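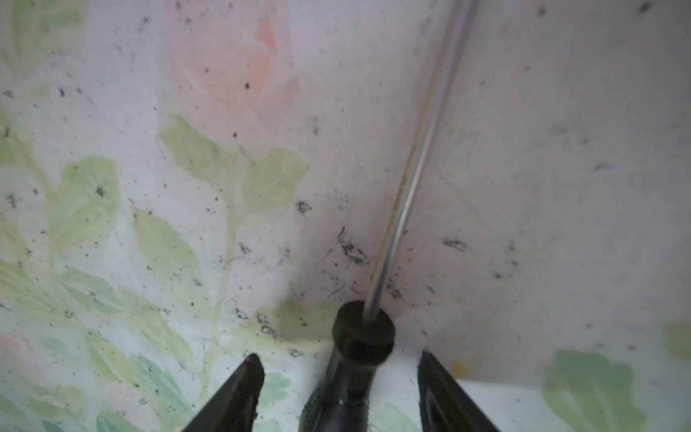

Zurkum says the board can fill both empty seats by itself, no election, and that we only get to vote when the terms run out. Zurkum is our management company. Can they do that?? Moved to Sirkus (the subdivision, nearly 4,000 homes) last year so still learning how any of it works. Two directors quit over the summer. First I heard of it was the September newsletter, one line at the bottom. Terms have 18 months left. Seems like a long time to have people nobody voted for deciding on dues. I asked for the bylaws and got a link that doesnt open.

Posted by porchlight_r

3 replies

gatecode_again
Yes they can, usually. Happens all the time. Read your bylaws.

mulch_n_more
Depends on the state AND the bylaws. Look for the section called Vacancies, or sometimes it's buried under Directors. What you want to know – does the person appointed serve the whole remaining term, or only until the next annual meeting. Big difference. Ours at Heltier says next annual meeting, and the board still tried to run it longer till someone read the page out loud at open comment.

For the broken link, don't wait on the manager. Bylaws are often recorded with the county, search under the association's legal name, probably not the name on the entrance sign. Ask for them in writing too, email is fine, keep the date.

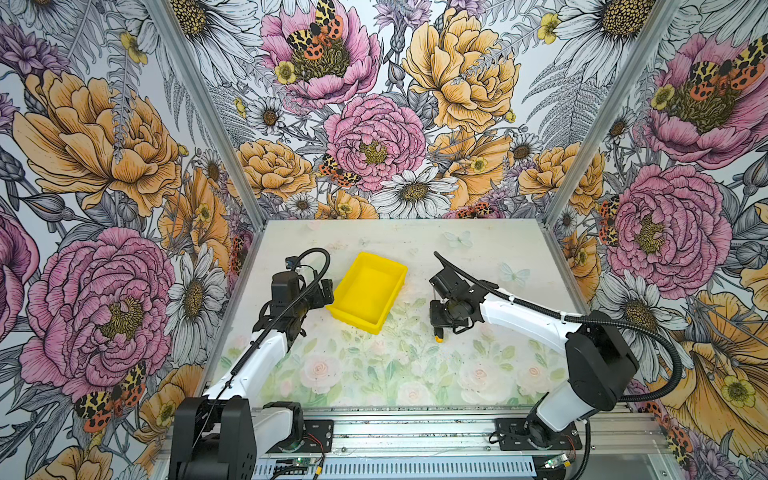

Also check if members can petition for a special meeting. Theres normally a percent of owners you need to sign. In a place your size thats a lot of doors, so look at the number before you get everyone worked up. And ask for the minutes where the resignations were accepted. If there aren't any I'd bring that up first.

joly_side_gate
Same thing over in Joly. We just ran people at the next election and won a seat. Slower but no lawyer. Go to the meetings, they start at 7 pm here and its mostly empty chairs. Not sure about the state law part sorry

porchlight_r
Thanks, found the county copy. Vacancies section says "until the next annual meeting of members" – emailing Zurkum tonite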